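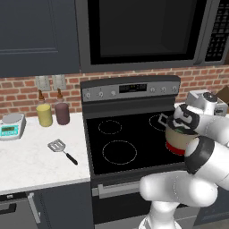
**What does a student club need before it can teach a robot arm to work in a kitchen?** A simulator with a decent kitchen in it, one computer that can run it, and a task small enough to finish in an afternoon.

We've been using the Catberg kitchen pack for that since October, and I've been meaning to write it up for the other clubs that keep emailing Soledad Bravo about it. I help out with the after-school robotics club, mostly with the software side, and I'm the one who installs everything, so you're getting the view of the person who had to read the manual.

First, the look of it. I like it a lot! The kitchen has a brick backsplash, a black glass-top range, a microwave over it and a marble counter with stuff on it, like squeeze bottles, a scale and a slotted spatula. It feels like somebody's kitchen, and the kids took to it right away. The simulator we had before was a gray floor with colored blocks, and I couldn't get anyone to stay past 4:30 for colored blocks.

The task my group picked was moving the little beige cup with the red band over the range and back to the counter. Sounds easy (it's one cup!). It took them most of a month. Pinching it by the rim was Dorin Pană's idea, and he argued for it against two older students who wanted to grab it around the middle. The pack lets you save both versions and play them back one after the other, so they could stop arguing and just watch. That feature alone is worth the install.

**Setup**

Not great. The download is big, the installer is fussy about graphics drivers, and I had to start over twice. Page 105 of the manual has the setting that fixes the black screen at launch - why it's all the way back there I have no idea. Once it's running it stays running, though, and I haven't reinstalled since.

**Driving the arm**

You can use a keyboard, a game controller or a script. Skip the keyboard. With a controller the kids were moving the arm around in a few minutes, and the wrist is smooth and easy to aim. Scripting is where the older ones live now. Maite Urquijo wrote a short one that lines the gripper up over a cup before it closes, and she's so proud of it that it's taped up on the wall by the door.

My one real complaint is the default camera. When the arm reaches in from the right it covers the front corner of the cooktop, so if you're trying to judge a spot over there you have to guess or switch views. There are other views, but the shortcut for them is three keys at once, and small hands hate it.

**Recording and scoring**

Every run gets saved with a time and a result. We're at 1,187 runs, which sounds like more than it is, as plenty of those are kids hitting reset. The score screen is plain and readable, and you can sort by student. I wish it would export to a regular spreadsheet without the extra converter, but Emanuel Ardeleanu got that working for us and now I just press his button.

**Would I get it again?**

Yep. For a club with mixed ages it's the best thing we've tried, and I'd put it well ahead of the Tjoa starter set, which we borrowed last year and gave back early. If you only have very young kids, I'd wait until somebody can sit with them for the first few sessions. And get two controllers. We had one for the first few weeks and the line for it was longer than the lesson.

Next up is the spatula, which the kids voted for over my objections. I'll add a note here when I know how the gripper does with a flat handle.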